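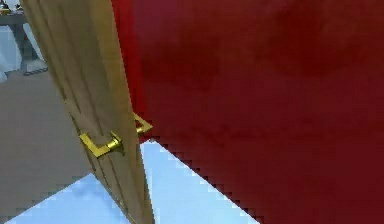 Kitchen > Bread and Baking > Old Bread

What to do with old bread
by Châu Tiêu
3861 views | 200 shares

In my family we never threw away bread, and I still keep this habit. A loaf which is hard on the second day can be good again. Hold it under the cold tap for a moment, only the crust, and put it in a hot oven for eight minutes. Eat it the same day, it becomes hard very quickly after.

Do not keep bread in the fridge. The freezer is better – slice it first, and put a piece of baking paper between the slices if the bread is moist.
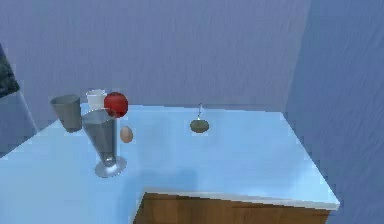

For breadcrumbs the bread must be fully dry, otherwise they get mould in the jar. I break it in pieces and leave it in the oven at low heat, then crush it with a rolling pin inside a clean tea towel. A smooth worktop with a little shine, like the light blue one, is good for this job, as you can sweep the crumbs together with the side of your hand. Sieve them once and crush the big ones again.

My neighbour Encarnación fries hers in olive oil with garlic and puts them over soup. I like them more on pasta, with lemon.

2 comments

Contact | Copyright Nerano Kitchen Notes | Back to top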